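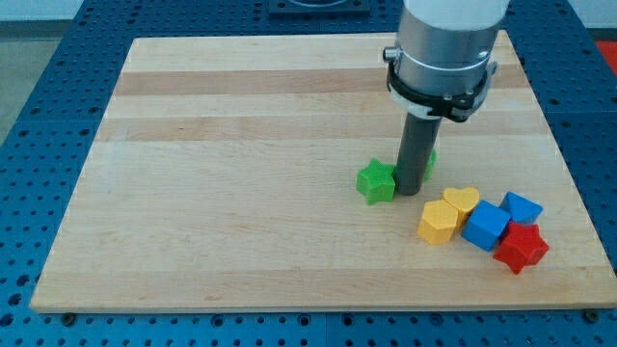
I went to Virdale to talk about toy blocks, and I stayed for most of the afternoon. The woman I'd come to see runs Wedeck, a small shop that sells children's blocks by the piece, and she had a maple board laid out flat before I'd even found my notebook.

"Start with a star," she told me. "Everybody wants to start with a cube." Cubes stack, so kids know what to do with them. A star makes them stop and turn it over a few times, and she loves watching that — she's been doing it for 13 years and still leans in.

I asked how many shapes a child really needs. She laughed at me! "Fewer than the catalogs say. Give a three-year-old seven or eight pieces in a few colors and go make your coffee." Her own stockroom holds 833 pieces right now (she'd just done inventory and was pretty proud of it), with hearts always the first to sell out. Pentagons hardly move at all. "I keep ordering them anyway. They're good next to a heart — you get a point and a curve, and the kids try to make them fit."

We got onto boards next, because I'd always let my kids build on the rug. She made a face. "Rug's fine for dumping. For building you want something flat and pale, so the red and the blue show up." A plain board from her shop costs $59, though she says an old cutting board does the job.

And sorting? My house does it by color. Hers went by shape, until her daughter turned four and mixed the bins back together. "She said the yellow ones were friends," she told me, "so now they live in the same bin."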